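Häufige Fragen zum Tryout-Wochenende der Fustach Falcons

Mittwoch, 24. August 2022 – von der Redaktion der Vereinsseite

Schön, dass du über American Football nachdenkst! Seit wir das Tryout angekündigt haben, kommen jeden Tag neue Mails herein, und viele davon drehen sich um dieselben Punkte. Deshalb haben wir die Antworten gesammelt.

Muss ich schon einmal gespielt haben?

Nein! Ein guter Teil unseres Kaders kam vom Handball, vom Turnen oder aus der Leichtathletik, und gerade auf den Positionen in der Line freuen wir uns über Leute, die bisher gar keinen Mannschaftssport gemacht haben. Die Coaches erklären jede Übung, bevor es losgeht, und wer eine Frage hat, stellt sie einfach.

Wie alt muss ich sein?

Für die Herrenmannschaft mindestens 18. Wer jünger ist, trainiert in der U19 mit und braucht beim Tryout eine Unterschrift der Eltern. Nach oben gibt es keine Grenze, solange der Arzt sein Einverständnis gibt.

Was wird getestet?

Am Vormittag laufen die klassischen Stationen: 40-Yard-Sprint, Pendellauf, Standweitsprung und Liegestütze. Nachmittags geht es in die Positionsgruppen, also Routen laufen, Bälle fangen, Blocken am Schlitten (das macht riesigen Spaß, versprochen). Jeder bekommt eine Startnummer, und deine Zeiten darfst du dir am Ende abschreiben oder abfotografieren.

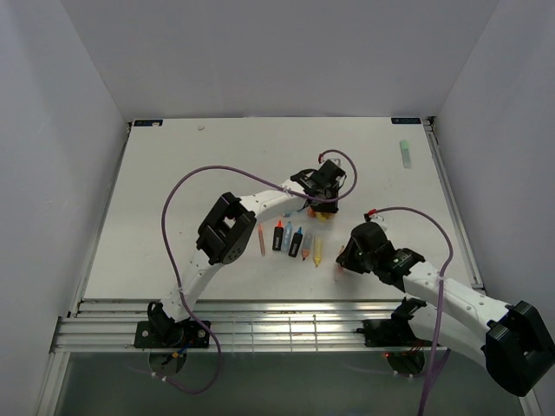 Schreib dir vorher auf, welche zwei Positionen dich am meisten reizen. Wenn du keine Ahnung hast, lass das Feld auf dem Anmeldebogen frei, dann schauen die Coaches gemeinsam mit dir. Manch ein Receiver ist bei uns als Safety richtig aufgeblüht!

Brauche ich eine eigene Ausrüstung?

Für das Tryout reichen Sportsachen, Nockenschuhe und viel zu trinken. Helm und Shoulderpad leihen wir dir, sobald du ins reguläre Training einsteigst. Die Leihgebühr liegt bei 147 Euro pro Saison, mit Hose und Pads sind es 198 Euro. Einen Mundschutz kaufst du bitte selbst.

Wo findet das Ganze statt?

Auf dem Sportplatz in Kosovitz, direkt hinter der Haltestelle Vusar. Parkplätze gibt es am Schwimmbad, vor dem Vereinsheim bitte nur zum Ausladen halten. Bei Gewitter gehen wir in die Halle Kolář und ziehen die Theorieeinheit vor.

Was passiert in der Theorieeinheit?

Wir zeichnen Formationen, reden über Downs und Strafen und schauen uns ein paar Spielzüge aus der letzten Saison an. Falls du Cover 2 bisher für ein Musikalbum gehalten hast, bist du genau richtig.

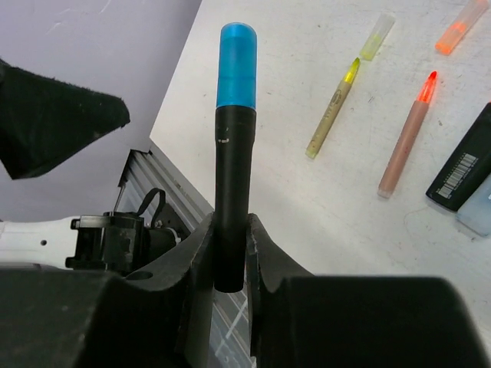

Filzstift mit blauer Kappe

Wann erfahre ich, ob ich dabei bin?

Innerhalb einer Woche per Mail. Eine Absage für den Spielkader heißt nur, dass du erst einmal in der Aufbaugruppe trainierst. Von dort ist der Wechsel jederzeit möglich, spätestens beim zweiten Tryout im Januar.

Kann ich auch einfach zuschauen?

Unbedingt! Der Eintritt ist frei, der Grill läuft, und beim letzten Heimspiel der Vorsaison waren 1.672 Leute da. Diesen Rekord wollen wir knacken, also bring Familie und Freunde mit.

Ich will nicht spielen, aber mitmachen. Geht das?

Aber ja. Wir suchen Leute für die Chain Crew, für den Einlass und für die Statistik. Regelkunde bringen wir dir bei, und an der Seitenlinie hast du den besten Platz im ganzen Stadion.

Zuletzt aktualisiert: vor 2 Tagen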